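Stondwood bench bin, large, grey: long-term review
By Nives Messina
March

We use cookies to remember your settings and count visits. Accept all | Manage settings

I bought the large Stondwood bench bin for £67 and have used it for 13 months. It comes in one size up from the bin Dörte Kettler reviewed on this site, and it is the same shape: metal walls that slope inwards to a flat floor, with a separate compartment at the rear. Mine sits on a wooden tabletop and holds small blocks, offcuts and whatever else needs to be kept in one place while I am working.

Delivery was straightforward. The bin arrives in one piece, so there is nothing to put together. There was a sheet of paper in the box with cleaning instructions in several languages and a code for registering the guarantee. I registered it the same evening and got a confirmation the following Monday.

The slope of the walls is the main reason to buy one. In a bin with straight sides, small pieces end up tight in the corners and have to be picked out with a fingernail. With these walls most things slide down to the floor, and you can get your fingers under them. It doesn't work every time. A flat block dropped close to a side will sometimes stay against the wall, and you have to nudge it.

The low front is also useful. I can reach in while sitting down, without lifting my elbow over an edge. Farzad Sharifi, who shares the bench with me, is a good deal taller and says he would have been happy with a higher front, as he has knocked pieces out over it twice. I haven't done that yet.

The rear compartment is less successful. It is separated from the main area by a slanted panel, and I had planned to keep finished pieces there and unfinished ones in front. In practice it is a long reach, and I stopped bothering after the first few weeks. If you work standing up you may get more out of it.

Noise is the thing I would warn people about. Dropping a block on to bare metal is loud. I tried a piece of felt on the floor, which cured the noise, but then the pieces didn't slide any more and the felt collected dust, so it came out again. Annelore Buschmann uses a thin rubber mat in hers and is satisfied with it. I haven't tried that.

As for capacity, I filled it once to see. The main area took 104 of my smaller blocks before they began to roll over the front. You wouldn't want to work with it that full. I find it best with only a few pieces in at a time, and the rest kept in a box under the bench.

Cleaning is easy enough. A damp cloth does for most of it. The ridges below the panel hold dust, and I go over them with an old toothbrush. There is a small brownish stain at the bottom of the rear section that I have tried to shift with washing-up liquid and then with bicarbonate, without any luck. I have left it.

I also looked at the Zornaten, which is plastic, quieter and cheaper. I used one at Renata Benítez's for an afternoon. It is light, and it moved along the table every time I pulled something out of it. The Stondwood stays where it is put. Against that, the Zornaten can be carried with one hand, and if you clear your table every evening that may matter more to you.

The finish has not lasted as well as I hoped. The slanted panel takes most of the knocks, and its lower part is scratched and worn back to grey metal. The floor is scuffed all over and has gone cloudy. It makes no difference to how the bin works, but anyone who wants it to stay looking new should think again. I wrote to Stondwood to ask whether they sell a touch-up paint and they said they don't.

Good points: stays put, easy to reach into, simple to clean.
Bad points: loud, marks quickly, rear compartment too far back.

I give it four out of five.
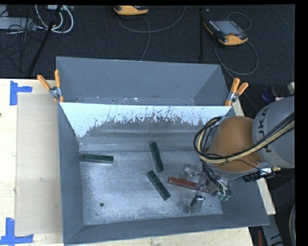
I would buy the same one again at this price, though I would put a mat in it from the first day and see how the floor held up.

Contact us | Copyright Marisance Reviews | Back to top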